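26 March 2021

Last night in the old apartment, first night in the new one

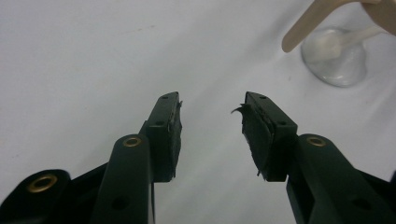 Dark green with white in between.

Woke at ten to five and couldn't get back to sleep, so I got up and finished the kitchen. The kitchen was the part I had put off. Plates were packed, glasses were packed, but there was still the drawer under the stove with all the lids in it and the shelf of spices I never sorted. I threw out a jar of ground cloves older than the lease. Kept the paprika. Made coffee in the saucepan because the pot was already in a box and I had taped that box twice.

The man from Prastetti called at seven to say the truck would be late. He said half an hour. It was closer to an hour and a half. I used the time to wash the bathroom floor and fill the nail holes in the hallway with the tub of Rollden filler Dad left here when he hung the mirror. It had dried out around the edges but the middle was still good. You can see the patches if you stand by the door with the light off. With the light on they're fine.

Two movers, both younger than me. One of them did all the talking and the other one did all the stairs, or that was my impression. They took the couch first, which I had not expected, so I had nowhere to sit from then on. The Hidberg bookcase would not go around the turn on the second landing. It went up that staircase six years ago in one piece, so I don't understand it. We took the back off and the top shelf out and it went around. The screws are in an envelope in my coat pocket. Writing that down here so I remember when I'm looking for them in a week.

There were 52 boxes. I know because they numbered them with a marker and I had to sign for the last number. I had told them forty on the phone. The talking one said everyone says forty.

Benvinda Peixoto came at eleven to do the walkthrough. I had been dreading this more than the move. She went through each room with her clipboard and said "fine" at the door and wrote something, and then went on to the next. She opened the oven and looked in it for a while. I had cleaned it the night before last and then again yesterday. "Fine." She asked about the crack in the bedroom windowsill and I told her it was on the list from when I moved in, and she turned back some pages and there it was in her own handwriting. She is keeping $90 for the blinds in the front room. I don't think that's unreasonable. Two of the slats have been bent since the winter I had the flu and kept pulling them down to look for the pharmacy delivery.

After that she stood in the kitchen and told me about the couple who lived there before me. He played the accordion and she was studying to be a dental hygienist and they had twins in that apartment, in the small bedroom I used for the desk. Six years and I never knew any of that. I asked what happened to them and she said they bought a place out past the reservoir and she gets a card in the mail from them every November, for her birthday. I gave her both keys and the little mailbox key. She gave me the mailbox key back by mistake and I had to run after her down the stairs.

I went back up once more to get the broom. The rooms looked smaller than when I saw them the first time, though people always say empty rooms look bigger. The bedroom had a clean rectangle on the wall where the dresser was. I stood there a minute and then my phone rang and it was the movers asking where they could park.

The new building has a loading space, but a florist's van was in it. I moved my car from the front and they took that spot, and I ended up three blocks away next to the tire shop. By the time I walked back they had already carried up the mattress and leaned it against the radiator. I moved it. The radiator was off, but I moved it.

Unit 214. Second floor, left out of the elevator, then all the way to the end. It's a longer hallway than I remembered from the viewing. The rent comes to $1,496 with the parking, when the parking is not full of flowers. That's more than I was paying Mrs. Peixoto, and I have gone over the numbers enough times this month that I'm not going to do it again in here. It works if I keep the Thursday-type takeout habits under control, and by that I mean any day I come home after seven.

(I notice I have used the word "Thursday" as if it were a kind of food. I'm tired.)

They were done by a quarter to four. I tipped them both the same and gave them the rest of the bottled water. The quiet one told me on the way out that his sister used to live in this building and that the hot water is better if you run the kitchen tap first. I tried it at six o'clock. The water in the shower was hot right away, but I have nothing to compare it to yet.

Ilídio Garcia came by after work with his toolbox and a loaf from Pinheiro, the seeded kind. We ate half of it standing at the counter with butter and the end of a salami, and then he put the bed together while I looked for sheets. The sheets were not in the box marked SHEETS. That box had the extension cords and the iron and the winter hats. The sheets were in the box with the Christmas things, I think from when I was packing the hall closet late at night and using up space. He didn't say anything about it. He put the legs on the table too, and then he fixed the closet door, which was dragging on the floor and which I would have lived with for years.

We talked about his mother for a while. She is home from the hospital and doing her exercises, but she won't use the walker in the house, only outside, where people can see she's being sensible. He's there most evenings. His brother comes on weekends and rearranges the pill box, and then Ilídio puts it back the way it was. I told him to bring her over when there are chairs. He said she'd want to inspect the kitchen. I said she'd have to get in line behind Mom.

He left at eight thirty. I took the flattened boxes down to the recycling room and met a neighbor there, a woman with a gray dog that sat on my foot. She's in the unit under mine or next to the one under mine, I got mixed up. She told me the garbage chute on our floor sticks and you have to lift the handle while you pull. She also said the people before me were loud. I said I wasn't loud. Then I went upstairs and dropped the whole bag of curtain rods on the floor.

What's left to do, so I can stop going over it in bed:

Call the electric company again. The account still shows the old address and the man I talked to last week said it would change by itself.
Change the address at the bank and the dentist.
Shower curtain. I measured wrong and the one I bought is short.
Light bulbs for the bedroom, the small base.
Return the hand truck to Dad.
Envelope with the bookcase screws, coat pocket.
Thank Ilídio properly. Maybe dinner when I've found the big pot.

It's quieter here than I thought it would be. At the old place I could hear the bus pull up to the stop, and the doors, and then the bus leaving, and I stopped noticing it after the first year or so. Tonight there's the elevator, now and then, and a fan somewhere outside that goes on for a few minutes and shuts off. Someone upstairs has a piano or a good keyboard. They played the same eight or nine notes for a while after supper and then gave up, or got it right, I couldn't tell which.

I'm writing this sitting on the bed with the lamp on the floor, because the nightstand has a box on it that I don't want to lift again today. My hands smell like cardboard. I set the alarm for seven and then set it back to eight. The window in here faces east and I have no curtains up, so I'll probably be awake before either one.

Mom called while I was writing the list. She wanted to know if I'd eaten and if there was a lock on the balcony door. Yes to both. She's coming up next week with the blue rug, whether or not it fits.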